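Notes from the Visiting Room
Wendmont Kinship and Foster Network newsletter
2024-09-03

The form problem

Those of you who have taken in a grandchild, a niece or the boy from down the street will know the Kinship Placement Packet. It arrives in a white envelope that was never meant to hold that much paper, and the first page asks you to list every address you have lived at since you turned eighteen. One of our members, who spent her twenties on fishing boats, wrote "the sea" and got it back with a sticky note.

The county has now put out a new version. I have read it, so you can use your evening for something else. The short report is that it's four pages shorter, the address question now goes back only ten years, and the part about money has been moved from the last page to the second. That last change matters more than it looks. For years, relatives signed everything, took the child home, and found out in the spring that they could have been getting a monthly payment if they had checked a box on page nineteen.

The box is now on page two. It's still a small box. Check it.

What the box does

If you check it, you are asking to be assessed as a licensed kinship home. If you don't, you're treated as family doing a favor, and families doing favors in Wendmont get a one-time clothing voucher of $60 per child. I bought two pairs of shoes with mine, and one of them fit.

Being licensed means a home visit, a background check on every adult in the house, and a class. It also means the same caseworker contact that any foster home gets, which people tend to dread until they have a 3 a.m. problem and want a phone number. Fongchan Yimyam, who took in three nephews in February with an afternoon's notice, put off getting licensed for months. She thought a visitor would fail her for having the boys in one bedroom. The visitor looked at the bunk beds, asked where the smoke detector was, and went on to the kitchen. She was there for under an hour and accepted a mango.

"I cleaned behind the refrigerator for that woman," Fongchan told me. "She never went near the refrigerator."

You can apply late. The payment starts from the date you hand in the packet, though, and nothing I've seen in the rules lets you collect for the months before. If you're on the fence, hand it in while you're sitting there. 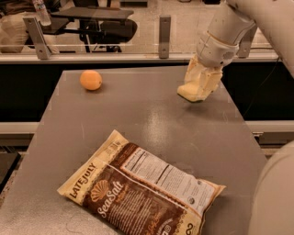 Snack time, with a bag and a little orange ball on the table.

Visits between brothers and sisters

Our other long-running complaint has been sibling visits. When brothers and sisters are placed in separate homes, the plan is supposed to say how often they see each other. Often it says "as appropriate," a phrase that can stretch to cover a whole school year. Jaruwan Thepsuriya has been fostering a girl of eight whose brother lives at the other end of the county, and until this summer the two of them met mainly in the hallway outside the courtroom. They had gotten quite good at the vending machine.

Jaruwan asked for a date in writing. She was told the visits were being worked on. She asked again, this time copying the child's lawyer, and a schedule appeared. They now meet every other week at the family center on Kasora Street, in the room with the rug, and talk by phone on the off weeks. The eight-year-old has opinions about her brother's haircut and can finally deliver them in person.

If your child's plan says "as appropriate," ask what it means in days. Ask by email. Every child in a case has a lawyer or an advocate, and you're allowed to know who it is, even if you have to request the name twice. Kanyarat Bunnag keeps a sample letter that several members have used, and she'll send it to anyone who asks. It is polite all the way down to the last paragraph, which is merely correct.

Rides

The county will pay mileage for visits if you log the trips. The log asks for the odometer reading at both ends. Kittipong Wiriya drove 3696 miles last year for visits, therapy and a dentist in Srisuk who takes the medical card, and he was turned down for 350 of those miles on the grounds that he had written them in green ink. He appealed. He won. He has since been given a number of black pens by friends.

Submit each month's log within 60 days. After that it goes to a supervisor, and the supervisor is busy.

Fall class

The licensing class will be held again this fall at the Trololport branch library, evenings, in the downstairs meeting room. Nantana Thongsuk is teaching it, as she has for longer than the current chairs have been there. It covers trauma, school records, medication rules and what to do when a parent misses a visit and you're the one who has to drive home with the child. That session is the one people remember. Bring a notebook and something warm, because the downstairs thermostat is controlled from another building.

Child care is available during class if you sign up ahead. Please tell us about allergies, and please tell us the child's real age. Last time we set up for a toddler and met a young man of fourteen, who was very gracious about the blocks.

A word about respite

Licensed homes are entitled to respite care, meaning another approved home takes the kids for a weekend so you can sleep or stare at a wall. Few of our members use it. I asked why at the last potluck and got a lot of talk about not wanting to be a bother. The kids are with you 365 days a year, and the respite hours expire if you leave them alone. Call the office and ask for the respite list. If they say there's no list, ask for the person who keeps it.

The next potluck is at the usual place. We have enough noodles promised already. Somebody please bring a vegetable.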